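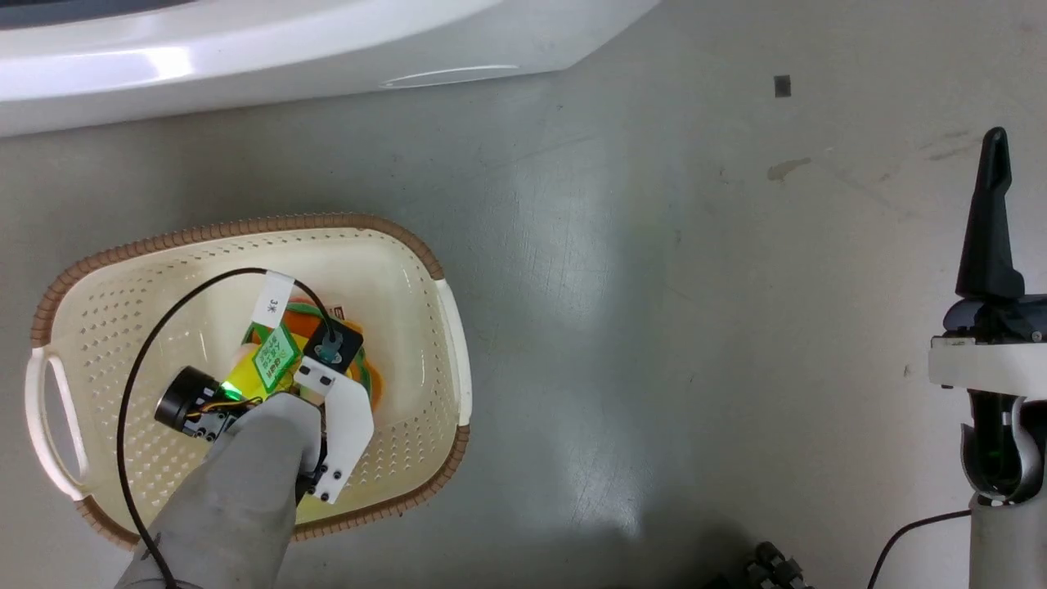
The hand learns faster than the head, Liesl Wieser told me before I had put my bag down. You can explain a laundry task for an hour, she said, and then you take the controls and find that your explanation was wrong.

At Wurkilum the teaching is done by remote control. The operator moves two handles, the two arms follow, and every movement is recorded. Later a program called Treruton learns from the recordings. New operators train for five days, and most of that time goes to one thing – moving slowly without stopping. A pause is also recorded, and a robot can learn to hesitate.

I was allowed to try. My left hand was too brave and my right hand did almost nothing. What I missed most was the feeling of touch, for the handles give back very little of it.

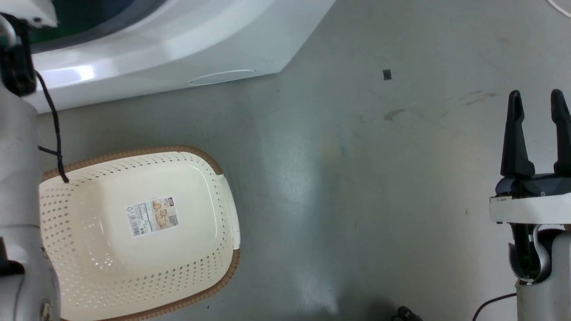
The laundry basket, with the label still on its base.

The difficult part of such work is often the place where one object meets another: a finger and a rim, a sleeve and a door. Good operators do not hide their small corrections. They leave them in, so that the robot may also learn how to recover. 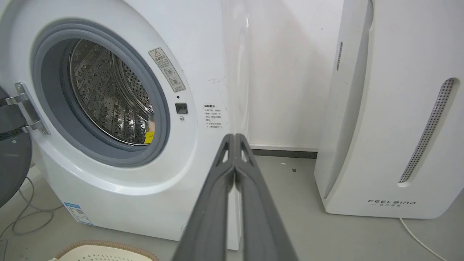

Kaufmann would not agree with all of this. Too many corrections, he wrote to me in March, and the machine copies our nerves together with our skill. He prefers to guide the arm directly by hand, and he keeps only two recordings out of five.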